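Last updated: November 2024

Nives Pace has worked on flat-weave upholstery cloth for most of her career, first in the finishing room at Parisi and now as head of testing at Selero, a contract mill that supplies furniture makers. Her subject is abrasion, and she is impatient with the way the industry reports it.

"A rub count is an end point," she says. "It tells you when the yarn broke under a given load against a given abradant. It doesn't tell you what the cloth looked like on the way there."

The distinction matters to buyers because most complaints concern appearance. Of 373 returned covers Pace reviewed in her first years at Selero, 27 had a hole or a broken thread. The rest had pilled, faded, gone shiny or stretched out of shape. She keeps the returns file by failure type and lets visitors read it.

Pilling, she explains, begins with loose fiber ends working up through the surface and tangling. Short staple makes it worse, and so does low twist. Blends can be the hardest case: the weaker fiber supplies the fuzz and the stronger one anchors it, so the pills don't shed.

"Wool pills and then drops them," Pace says. "A wool and polyester blend will hold on to them for years. People think the cloth is wearing out. Structurally it may be fine."

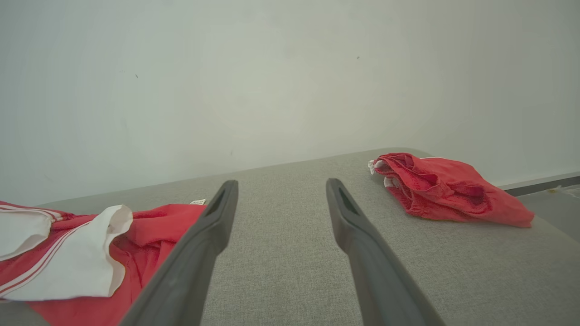 Color complicates the assessment. Graders at Selero compare a worn specimen with reference photographs under a fixed lamp, and two graders will usually agree on a dark navy. Pale neutrals cause more argument. A light gray seat like this one is a common order, and Pace regards the shade as a difficult one to grade, as small pills cast little shadow against it and soiling can be mistaken for wear. Her practice is to vacuum the specimen, grade it, turn it a quarter and grade it again.

She is equally particular about backing. An acrylic coating locks the yarns and improves seam slippage results, but a heavy coat stiffens the cloth and moves stress to the fold lines. Selero's current standard, developed with the coating firm Rultura, uses a lighter application than the one Pace inherited. Samples are conditioned overnight before they are cut.

Elisa Zuccaro, who buys fabric for the furniture maker Lateo, has asked Selero for staged results for the past 10 orders. The report gives a grade at each inspection interval along with the final count. The longest runs to 1,809 pages, nearly all of it photographs.

"I read the first two intervals," Zuccaro says. "If it changes early, I don't buy it."

Pace would like to see the staged format adopted more widely, although she concedes that it ties up the machines. Her next trial concerns chenille, where the pile can pull out of the ground weave well before any yarn breaks. The first specimens are due off the loom after the holidays.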